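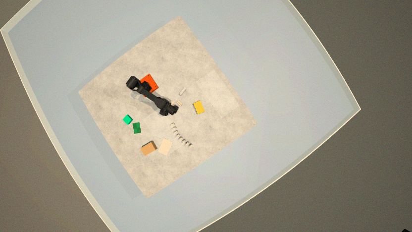

Workshop Tips: Getting a Small Arm to Behave in Simulation Before It Touches Your Bench

Home | Shop | Kitchen | Garage | Tips Archive | Search

Every hobby arm kit now comes with a promise that the software will take care of things. I've been through enough of these packages to have my doubts. The tips below are for people who have a desktop arm, or are thinking of buying one, and want to test the code on screen first. I use Kodach for the simulator and Grarkico for planning. Neither pays me, and after reading this neither will want to.

1. Lay out a messy table on purpose

The demo scene that ships with most simulators has one cube in the middle of a clean surface. Any planner on earth can pick up one cube. Put in a few boxes of different colors, turn them at odd angles, lay a cylinder on its side and stand a row of little pegs near the working area. A row of pegs is the best test I know. A planner that cuts corners will drag its elbow or its wrist right through them, and you'll see it the first time.

2. Use two objects of nearly the same color

Vendors love red, blue and yellow blocks because color alone tells them apart. Put two greens on the mat, or two tans. If your detector labels them both "block" and picks whichever it saw first, you've learned something the brochure left out. Do the same with a pale object on a pale mat. Mine is sand colored with a speckle, and the speckle throws off more detectors than I expected.

3. Leave shadows on

There is a checkbox in Kodach that turns shadows off to save time. Leave it alone. The arm's own shadow falls across the things it is trying to find, and on a real bench you have a window and a ceiling light doing the same. I once had a perception script that did very well until I turned shadows back on, at which point it began reporting a long gray object that needed sorting.

4. Don't believe the success rate

Kwon, the add-on that scores your runs, told me I had 100 percent. I looked at how it decides. A run counts as a success if the gripper closes within range of the object, whether or not the object comes along. Write your own check: is the block in the bin, and is everything else where it started? The second half matters more. An arm that places one box and flattens four pegs has made you a mess.

5. Save the random seed

If you let the simulator scatter objects at random, write down the seed with every run. I did 2,307 runs one May and kept the seeds for none of them. When something odd showed up I couldn't get it back, and I spent a good many evenings trying.

6. Look straight down, then look from the side

A top view is fine for laying things out and poor for judging height. From overhead a thin square and a thick block can look much the same if the light is flat. Add a side view before you trust any grasp height. Single-camera depth estimates are sold as good enough. Good enough for what, they don't say.

7. Slow the thing down

Planning packages default to a speed that makes for a nice video. Set it to 10 percent for the first trials on the real arm, whatever the simulation said. Friction in the simulator is a number someone typed. Your mat, your gripper pads and your cheap pine blocks have their own opinion. I start at 10, watch the wrist, and go up when I'm bored.

8. Keep the old version

Before you accept an update to the control software, copy the whole folder somewhere safe. Grarkico changed the sign on one joint between releases and mentioned it on line 22 of the release notes. In simulation the arm simply bent the other way. On a bench it would have met the wall.

9. Check the base first

When every grasp is off by the same amount, people start retraining their detector. Check where the software thinks the base plate is. In my case the scene file had it in one spot and the planner had it a finger's width over. Type both numbers on a sticky note and compare them. It takes a minute, and it fixes more trouble than any of the "auto-calibrate" buttons I've pressed.

10. Ask whether you need it

Drovwood sells a "smart sorting" bundle for home workshops: arm, software, monthly plan. For sorting screws and dowels, I can beat it with a muffin tin. I keep the simulator because I like the puzzle, and that seems a fair reason to have one. Saving time is a harder case to make, and I haven't seen anybody make it with a stopwatch.

A few readers have asked if language commands are worth turning on ("put the yellow box next to the green one"). Try it with the table from tip 2. Say "the green one" when there are two and see if it asks you which. The version I tried picked one and carried on, very sure of itself. Until that changes I'll keep typing object names.

Next up on the tips page: glue bottles that clog, and what to keep in the cap.

22 comments | 10 shares

Contact | Copyright | Back to top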